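Ramell Bedroom Pack
Simulated practice rooms for school robotics clubs
Version 2, updated 2024-03-07

The Bedroom Pack gives a club one thing most clubs can't get hold of, a Franka arm, and one thing every member already has, a bed with too much stuff on it. It started as the Savau club's entry for the Ernulside tidy-up round and went on sale after three other clubs asked for the files in the same week.

You get 80 room layouts, a scoring script, a teacher's booklet and a license for one club. Layouts run from "guests are coming" to "do not open this door." The job is usually the same: move a named item to a named spot without sending anything else to the floor. Students write the motion code. The scoring script takes off points, and it has never been known to show mercy.

Layout names are the club's own and we have kept them, spelling included. The one called Laptop First puts an open computer near the edge of the bed, with a basketball and a sock for company, and asks for the gripper to come down beside the keyboard and close on something sensible.

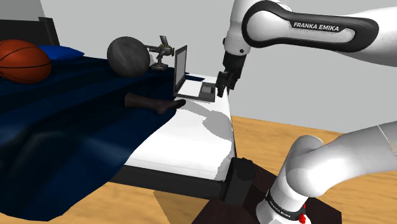
Annunziata Farina wrote to say that her group spent all of August on the sock. The laptop was easy, she said, it has edges and it stays the shape you left it, but the sock folded a different way on each run and two of her students stopped speaking over it. She would like more socks in the next version.

More socks are planned.

What's in the download
Room layouts: 80
Loose objects across all layouts: 1,911
Booklet: 248 pages, a good many of them about blankets
Robot model: one arm with a two-finger gripper, mounted beside the bed

What isn't
A real arm. Please stop asking Gualtiero.

Running it
The pack needs the Procházka simulator, sold separately. Older school computers will manage with shadows turned off. Blanket physics can also be turned off, though the Ernulside judges don't accept scores made that way.

Licensing and refunds
One license covers every member of one club, on as many machines as the club can find. Layouts may be edited and shared inside the club. For refunds, write to Obadia Kaijage and include your scoring log.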